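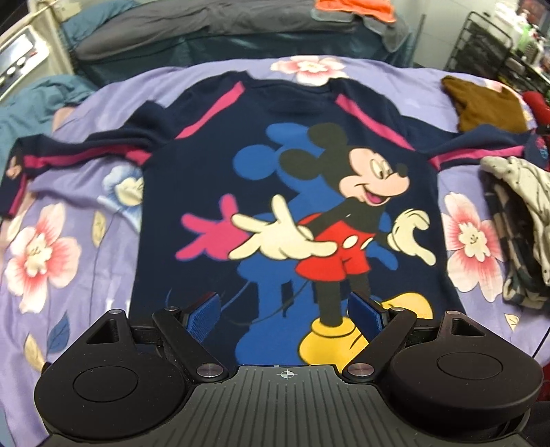 Clothing Reuse Among First-Year Students in Besville
Project report, Textiles and Consumer Studies
Lutfa Amarasinghe and Mei-kuen Tsao

1. Background

Our course asked each pair to pick one kind of household item and find out what happens to it after the first owner is finished with it. We chose tops with sleeves: sweatshirts, sweaters, long-sleeved T-shirts and light jackets. Most students own several of them, they last longer than underwear or socks, and they are easy to give away because the fit does not have to be exact.

Besville has one large thrift store (Golach, on the street behind the bus station), two church sales a year, and a set of drop-off bins run by the city. There is also a free table in the hallway of our own residence building. We wanted to know which of these students use, what they take there, and what stops them from using them more.

We had three questions.

How long do students keep a sweatshirt or sweater before they stop wearing it?
Why do they stop wearing it?
Where does it go next?

2. How we did the work

We started in October with a short paper survey. We left copies in the laundry rooms of the three first-year buildings and collected them in a box by the door. We printed 800 copies, which was too many, and the leftover ones were used as scrap paper in the design studio. In the end 100 surveys came back filled in well enough to use. A few others had to be left out because only the first page was done.

After the survey we did interviews with students who had written a room number on the back of the form. Each interview took place in the student's own building, usually in the lounge. We asked people to bring one top they no longer wore and tell us about it. We wrote down the fiber content from the label, whether the cuffs and neck had stretched, whether any print had cracked, and where the item came from. We did not take the clothes away with us.

The third part was a wash test. Mei-kuen had already run one for another class, so we used the same method. We bought used sweatshirts at Golach and washed them 30 times each in the residence laundry on the warm setting, with the powder sold in the machine by the stairs. Half of them went in the dryer and half were hung on a rack. We measured body length and sleeve length at the start and after every tenth wash.

3. What the survey showed

Most students said they keep a sweatshirt for more than two years. This was longer than we expected from the articles we read in class, which mostly dealt with fashion items such as party tops. Several people wrote that their oldest sweatshirt came from middle school. Those older ones were often worn only for sleeping or for cleaning, but they were still in use, so we counted them as kept.

The most common reason for no longer wearing a top was that it did not fit. The second was that the owner was tired of it or felt too old for it. Wear and tear came third. We had guessed that wear and tear would be first.

The answers about printed clothing were different from the answers about plain clothing. Students tended to keep plain sweatshirts until the cuffs gave out. Printed ones were dropped earlier, even when they were in good condition. In the comments people mentioned team logos from a school they had left, cartoon characters, and event names with a year on them. One student wrote, "It is a perfectly good shirt but it says I am on the swim team and I quit." Another wrote that she had moved all her character shirts to the pajama drawer and was happy with them there.

For where things go next, the order was: given to a brother, sister or cousin; left in a closet at the parents' house; put in a city bin; left on the free table; sold. Very few students had sold anything. Those who had tried it said the postage ate up what they made.

4. What we heard in the interviews

The interviews mostly backed up the survey, but they gave us a better idea of the closet at the parents' house. Many students treat it as storage. They did not think of those clothes as thrown out or given away, and some could not say what was in there. One student called her mother during the interview to check and found out that the clothes had gone to a neighbor's kids the year before. We think this means that our survey numbers for "still owned" are too high.

People were unsure about the city bins. The label on the bins says "clean, dry, wearable," and students did not agree on what wearable means. Some thought a small hole was fine. Others would not put in anything with a faded print. A person who is unsure tends to put the item in the trash, and three students told us they had done this in the past month.

Nearly everyone knew about the free table, and nearly everyone liked it. The complaint was that it gets messy. Items are left in a heap, so it is hard to see what size they are or what is on the front. When Lutfa folded and sorted the pile one evening, with sizes written on masking tape, most of the tops were gone by the next afternoon. That was one evening only, so we do not want to make much of it. It did lead to our second suggestion below.

5. The wash test

The dryer group shrank more in length than the rack group. Most of that change happened by the tenth wash. After that the measurements moved very little, and by the end we could not tell the twentieth and thirtieth wash apart with a tape measure. Sleeve length changed less than body length in both groups.

Prints were where we saw the biggest difference. Thick rubbery prints cracked in the dryer group and stayed mostly whole in the rack group. Turning the garment inside out seemed to help, but we only began doing that partway through, after our instructor suggested it, and so it is not a fair comparison. We have left it out of the results table.

Ribbed cuffs held up well on everything except one sweatshirt, a gray Vavex with a zip, where the stitching at the left cuff came open. We repaired it by hand and kept it in the test.

We also looked at drying time, because students told us they use the dryer mainly for lack of space. A medium-weight sweatshirt hung on a rack with the sleeves stretched out took one night in a heated room. The same sweatshirt folded over a rail was still damp in the armpits the next morning.

6. Problems with our project

Our sample is small and comes only from people who use the laundry room and were willing to fill in a form. Students who take their washing home on weekends are probably missing. We also asked people to remember how long they had owned something, and memory is not very reliable for that. A better project would ask for a photo of the item with a date, or would follow the same clothes for a full year.

The Golach sweatshirts had already been worn and washed before we bought them, so our "wash one" was not really the first wash. New sweatshirts would probably have shrunk more. We could not afford new ones. The whole project had to fit in the class allowance.

We lost one set of tenth-wash measurements when the notebook got wet. Those cells are blank in the table in Appendix B.

7. Suggestions

The residence office should put a sign above the city bin in plain words, saying what happens to clothes with small holes or old prints. The city already has this information on its website under item 682 of the waste list, but students do not look there.

The free table should have a rail with hangers. Clothes on hangers are easier to look through, and the print and size can be seen from the front. Mr. Avotiņš at the residence office has said there is an unused rail in the basement.

Laundry rooms should have at least one shared drying rack. Several students said they would use it if it were close to the machines and they did not have to carry wet clothes upstairs.

8. Next steps

We will hand over the survey forms with names and room numbers removed. The report goes to the residence office on 28th December, and Lutfa will bring the measuring sheets if they want to see them. If the rail is put up, we would like to check the free table once a week during the spring term and write down how long each top stays there. Mei-kuen has drafted a form for this, attached as Appendix C.

Appendix A: Survey form
Appendix B: Wash test measurements
Appendix C: Weekly check form for the free table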